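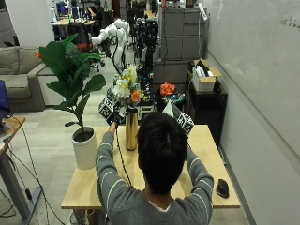 Teaching by Hand: Does a Marker Cube Help?
Babar Marwat, Weldale project module, final report

1. What I set out to do

My question was small enough to fit a semester, which is how it got approved. If a person demonstrates a tabletop task and we track the hand against fixed markers, how much does a second marker cube improve the recording? The lab already owned one cube. I built the other, and I would like it noted that the corners are nearly square.

The task was adjusting things at the mouth of a tall gold vase filled with artificial flowers. My supervisor calls it "a rich contact problem." It is also what we had. Shiny metal is unkind to vision systems, and petals hide fingers very well, so the vase earned its place on the table.

2. Setup

The cubes stood to the left and right of the vase. A fixed camera recorded the whole workspace. Pose estimates came from Semell, our in-house tracking script, which is named after a street and documented about as well as one.

I recorded 300 demonstrations, half with both cubes and half with the left cube alone. Each one lasted 12 seconds. A demonstration counted as lost if the tracker had no valid pose for more than 10 frames in a row.

3. Results

With one cube, 20 percent of the demonstrations were lost. With two, the figure was 12 percent. I had promised the Flundbridge reading group something more dramatic, and they have been kind about it.

Most of the remaining losses came from the demonstrator. When I leaned in to see what I was doing, my head and shoulders got between the camera and the right cube, and the second cube then contributed nothing at all. I had modeled occlusion by the vase, the flowers and the hand. I had not modeled occlusion by me.

Reflections mattered less than expected. Semell did report a marker on the side of the vase a few times, with high confidence, and I now check the confidence scores with less of it.

4. What I would change

Raise the right cube, or mount the camera higher – ideally both. The method in Heitmann's thesis, with markers on three sides of the table, would probably fix the leaning problem, though it needs more table than I was given.

I would also use more than one demonstrator. All 300 recordings are mine, so the results describe one person's posture as much as any tracking method. The recordings and the cube template are in the project folder, in the version without "final" in the name.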